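Reading *Fistircombe* by Tondberg, a book-length poem in 143 sections, so that you don't have to. Or so that you do. I haven't decided and I'm already posting, the usual order of things with me.

---

First, the basics. A surveyor named Marty arrives in a village to measure it. The village would prefer he didn't. That's the plot. It is finished by section 6, and there are 137 sections to go.

---

I should say I don't normally like a long poem. I like a poem I can read standing up at the sink. With this one I had to sit down, and then later I had to sit down somewhere else, and by the end I'd used most of the chairs.

---

The blurb calls it "a hymn to attention." I have read a lot of blurbs and I think every book of poems printed in my adult life has been a hymn to attention. You'd think by now somebody would have noticed something.

---

Okay, the actual writing. Tondberg has a very short line, two or three words mostly, and he (she? the author bio is one sentence and it's about a river) will break it anywhere. After "the." After "of." In section 31 there's a break in the middle of "Wednes / day" and I put the book in a drawer until the evening.

---

But then section 32:

*Marty wrote down the width of the lane.
The lane went on
being wide.*

I took it back out of the drawer.

---

What I keep noticing is how little Marty gets to feel. Any other poet would have given him a dead father by section 10. Marty has a notebook and a bad knee. The knee comes up seven times, and I was glad to see it each time, the way you're glad when the bus has the driver you know.

---

There's a villager called Zusov who only speaks in questions about the weather. For a long stretch I thought this was a cheap trick. Then in the 80s (the sections, not the decade) Zusov asks Marty whether it rained on the day he was born, and Marty doesn't write it down, and I had to go and look out the window like a person in a poem.

---
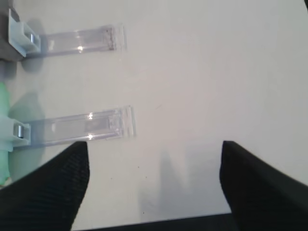
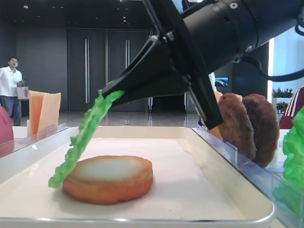

---

Leobardo Huerta wrote back to say I've got Zusov wrong. He thinks the weather questions are the only lines in the book meant to be answered, and that if you go through and answer them in order, out loud, you end up with a second, shorter poem that's better than the first one. He also says the section I'm being so tender about is a steal from the ballads, where people are forever asking what the night was like when so-and-so came into the world.

---

So I did it. I answered all of Zusov's questions out loud in my kitchen. "Was it dry where you came from?" Fairly. "Will it hold until the hay's in?" I couldn't tell you. "Is that wind or is it the road?" Road.

It isn't better than the first poem. It is a lot shorter, though, and I see the appeal.

---

He's right about the ballads. I went back and they're all over the place once you're listening for them. Sections 54 through 60 are in ballad meter with the rhymes pulled out, like a fence after somebody's taken the rails and left the posts. I'd read straight past it. I'd written "prosy??" in the margin, with both question marks, in pen.

---

Where I won't budge is the glossary. There are 2 pages of it at the back, dialect words for mud and ditches and kinds of gate, and half of them aren't in the poem. I checked. "Slottering: the noise of cattle leaving." Wonderful word! Put it in the book!

---

A friend tells me the glossary IS in the book, that's what being at the back of the book means, and that I should read it as section 144. I've asked this friend to stop reading poetry for a while.

---

The weak part is the middle third, and I'd say so to Tondberg's face if I had any idea what it looked like. From 65 on, the village starts talking as a chorus. Choruses in contemporary poems all sound like the same six people from the same workshop, very solemn, very fond of salt. "We who have kept the salt." Who's keeping all this salt? What do they need it for?

---

Marty disappears for 14 sections while this goes on. I missed the knee.

---

Then he's back, it's October, the measuring is nearly done, and the poem does something I still can't work out. It begins giving you the measurements. Just the figures, with the name of the field or the wall, section after section. There's no comment from anybody. It ought to be unreadable. I read it twice.

---

I think it works because by then you know the places. "East wall, the low part" is where Zusov sits. "Gate to gate" is the walk Marty couldn't finish in the rain. So you get a number and the number has a person leaning on it. I don't know how you'd plan that. Maybe you'd have to write 100 sections first, and some of them would have to be about salt.

---

The ending I'll leave alone, except to say that Marty is asked to sign for the finished map and the last line is a line break. There's a comma, and then the rest of the page.

---

My copy had a bookmark in it at section 12, from whoever owned it before me. I've put it back where it was. I'm lending the book out next and I'd like to see how far down the thing it gets.

---

Somebody has asked whether they'd need to read Tondberg's earlier collection before this one. No. I tried it. It's 40 short poems about a lock-keeper and not one of them has a knee in it.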